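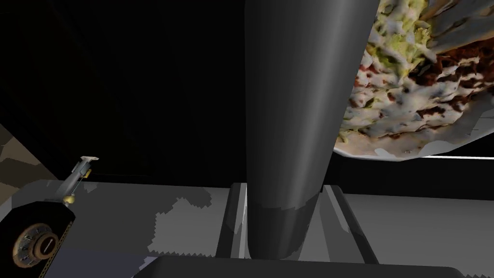

街头巡游中的漫画角色群舞:Gillska 夏季巡游课程项目报告

请输入关键词 搜索 高级搜索

一、项目背景

Gillska 的夏季巡游在每年六月举行,参加的队伍有学校、舞蹈社、鼓队和各类爱好者团体。前几届里,动漫题材的队伍多半是各穿各的角色,走到哪里停下来合影,没有统一的编排。去年开始,组织方在报名表里增加了“主题群舞”一栏,要求队伍在行进中有连续的动作,服装属于同一部作品或同一个世界观。

我们小组选了漫画《Clasance》作为题材。这部作品讲的是一座盐矿小城里的送信人,主要角色都披斗篷、戴面罩,颜色以红褐、灰白和黑为主。选它的理由有两个:一是斗篷的裁剪简单,不会缝纫的同学也能做;二是面罩遮住下半张脸,队员表情不统一也看不出来。

本报告记录从报名到巡游结束的过程,内容包括编舞、服装、路线适应和观众问卷四部分。问卷由本小组设计和发放,数据整理由本小组完成。

二、研究问题

课程要求每组提出可以回答的问题。我们的问题如下:

1. 没有看过原作的路边观众,能否看出这是一支有故事的队伍?
2. 行进中的群舞,哪些动作在远处还看得清?
3. 在固定预算下,服装的钱应该先花在哪里?

第三个问题是中途加上的。第一次试装以后,我们发现原来的采购清单不合用,于是把调整过程也写进报告。

三、队伍与排练

报名时队伍共 52 人,来自本校三个系和校外的一个街舞社。街舞社的指导 Florencio Garrido 负责编舞,我们小组负责服装、音乐剪辑和问卷。排练地点是 Myklebust 礼堂的后厅,每次从傍晚六点半开始,到九点结束。

编舞分为“行进段”和“定点段”。行进段只有八拍,反复循环,脚下是普通步伐加一次横移,手上是掀斗篷和递信两个动作。定点段用在路口,时长一分半钟,有队形变化。Garrido 最初编的行进段有十六拍,中间带一个转身。排练两次以后,后排总是在转身时撞到一起,队伍越走越散,于是删掉了转身,把横移留下。

音乐方面,原作没有动画,也就没有现成的配乐。音乐由组员用鼓和口琴录制,速度偏慢。最早的版本较快,在礼堂里跳没有问题,到操场上边走边跳,十几分钟以后前排和后排就差了一拍。调慢以后情况好转。音箱放在手推车上,走在队伍中间,后排听到的声音比前排清楚一些,所以领舞位置改到了第三排外侧,由能听清鼓点的人带动作。

缺勤是排练阶段最大的麻烦。期中考试那两周,到场的人不足一半,定点段的队形没法排。我们的做法是在地上贴胶带编号,每个人只记自己的起点和终点,缺的人由旁边的人空出位置。这个办法能让队形走完,但到场的人对缺席者的位置没有感觉,人齐以后又重新适应了一次。如果再做一次,我们会把定点段的排练放在考试以后,考试期间只练行进段。

四、服装制作

服装公用预算为 500 元,不包括队员自己的鞋和裤子。初始清单把大部分钱分给了道具信筒,斗篷用旧床单染色。第一次试装后的问题有:旧床单厚薄不一,染出来深浅差别很大;信筒做得很细致,但走在路上时大半被斗篷盖住;面罩的松紧带太紧,戴半小时耳后就疼。

之后我们把清单倒过来。斗篷改用同一批次的棉布,信筒改成纸筒刷漆,每排只有外侧的人携带。面罩换成绑带式,长短可以自己调。斗篷下摆的白色纹样原计划手绘,后来改为剪布贴花,用 Vurkton 布用胶固定。贴花的边角要压平再晾一夜,急着折叠会翘起来,第一批就有几件返工。

染色在宿舍楼后面的水池边完成。红褐色用两种染料混合,先深后浅分两次下缸。记录如下:水温低的一缸颜色偏橙,浸泡时间延长也没有补回来;下缸前没有打湿的布出现了斑块。斑块较重的几件安排给了扮演矿工的队员,原作里矿工的斗篷本来就旧,放在队伍里不显突兀。

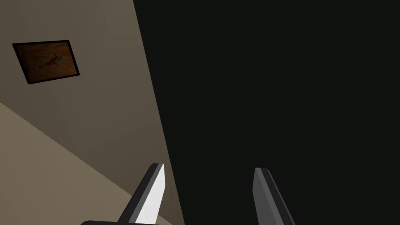
斗篷的底色定下来以后,下一步是决定纹样的大小。原作里送信人的标志是背后一个提灯的小人,在漫画页面上很清楚,搬到斗篷上就要考虑观众站在马路对面的距离。小组内部有过争论,一方主张按原作比例缩放,保持还原度;另一方主张放大,哪怕和原作不完全一样。可以拿墙上那幅细黑框的画来对照:画面是红褐和焦橙的底色,夹着较暗的斑驳,中间的小图形带着浅色的条纹状亮部,但轮廓模糊,认不出是什么。我们的第一件样衣也有同样的问题,底色暖而且不匀,提灯小人放在正中,隔一条操场跑道看过去只剩一小块发白的地方。最后的定稿把小人放大到占后背的一半,去掉五官和手指,只留灯、帽檐和身体的外形,并且在外形周围加一圈黑布边。

定稿的纹样在还原度上有损失。看过原作的两位队员认为灯的形状变得太方,我们没有再改。贴花由剪裁组统一剪好,其他人负责粘贴,这样每件的外形一致。剪裁时先做硬纸板模板,沿模板画线,比直接在布上描图快很多。

五、路线与安全

巡游路线全长 600 米,从旧车站广场出发,经过两个路口,到河边的停车场解散。第一个路口是观众最集中的地方,定点段安排在这里表演。第二个路口较窄,原计划再跳一次,走场以后取消。

负责路线协调的 Desmond Thibodeaux 在走场时提出了几条修改意见,我们全部采纳:

斗篷下摆提高到小腿以上,避免后排踩到前排。
手推车前后各安排一人,下坡时后面的人拉绳。
定点段结束后不得立即散开拍照,须继续行进到宽敞路段。
面罩不得遮住鼻子,中途喝水时可以摘下。

下摆提高以后,斗篷在行进中的摆动变小,掀斗篷的动作不如原来明显。Garrido 把这个动作从单手改为双手,幅度补回来了一部分。

走场那天刮风,斗篷翻到头上的情况出现了多次。我们在下摆内侧缝了小布袋,装入洗净的小石子。缝得太重时斗篷会打到小腿,太轻又没有作用,最后由每个人按自己的身高增减。巡游当天风不大,这项准备没有受到检验。

六、巡游当天

队伍下午三点在旧车站广场集合,四点出发。出发前检查了绑带和音箱电量。行进段总体稳定,前半程间距保持得好,过第一个路口以后前排走得偏快,中间出现了一段空隙,手推车停下来等后排跟上,音乐没有中断。

定点段完整跳完。队形第二次变化时,右侧有两个位置站反,观众席上没有明显反应,从录像回放中才看出来。结尾的“递信”动作是把纸做的信交给路边观众,信里印着故事开头的一小段文字和作品名称。这个环节比预想的受欢迎,信在第一个路口就发完了,后面一段路上一直有小孩伸手来要,队员只能摆手。

后半程的问题是体力。天气闷热,戴面罩跳舞比排练时累,最后一段路很多人只做脚步,手上动作省掉了。排练时我们没有穿全套服装连续走完过全程,这是准备上的疏漏。

七、问卷结果

巡游结束后,我们在河边停车场和第一个路口附近发放纸质问卷,收回有效问卷 74 份。问卷共六题,其中四题为选择,两题为开放填写。

关于“能否看出队伍在讲一个故事”,多数人选择了“能看出一部分”。开放题里最常提到的是信,其次是灯。有人把队伍理解成邮局的宣传队,有人以为是消防主题,写前一种的大多拿到过信。直接写出作品名称的人很少,而且基本都是从信纸上看到的。

关于“印象最深的动作”,排在第一的是递信,第二是双手掀斗篷。横移在排练时被我们当作重点,问卷里几乎没有人提到。我们的解释是,横移要从正面或高处看才整齐,路边观众站在侧面,看到的只是队员朝自己靠近了一步。

关于服装,观众提到后背图案的多于提到信筒和面罩的。有几份问卷把提灯小人写成“灯塔”,说明人形简化以后容易和灯混在一起。孩子填写的问卷由家长代笔,答案较短,我们仍计入有效问卷,但没有单独分析。

八、讨论

对第一个问题,观众可以感受到队伍有共同的主题,但情节要靠文字补充。行进中没有足够时间讲完一件事,信纸起到了说明书的作用。信印得太少,是后半段观众理解较差的可能原因之一,由于两个发放地点的问卷没有分开标记,这一点无法证实。

对第二个问题,手臂向外的大动作和朝向观众的动作看得清,脚下的细节看不清。以后编行进段时,可以先站在路边侧面看一遍再决定取舍。我们所有的排练录像都是从正面拍的,这影响了判断。

对第三个问题,钱应先用在面积最大、从背后也能看见的部分。本次的斗篷布料占了预算的大头,效果与支出相符。绑带面罩花费很少,却减少了不少抱怨。道具在密集队形中作用有限,适合放在外侧。

九、局限

问卷样本都来自停留到最后的观众,提前离开的人没有机会填写,结果可能偏好。问卷由穿着队服的组员发放,填写的人也许不愿意写批评意见。此外,街舞社成员本来就有基础,同样的编排换成全部没有学过舞蹈的队员,排练时间需要重新估计。

十、分工与材料保管

编舞记录和音乐剪辑由音乐组整理,服装模板和染色记录由服装组整理,问卷原件装在牛皮纸袋里,交课程办公室保存。斗篷清洗后叠放在 Myklebust 礼堂后厅的储物柜,贴花一面朝里,中间隔一层薄纸。下一届同学如需借用,请先检查下摆的石子袋是否已经拆除。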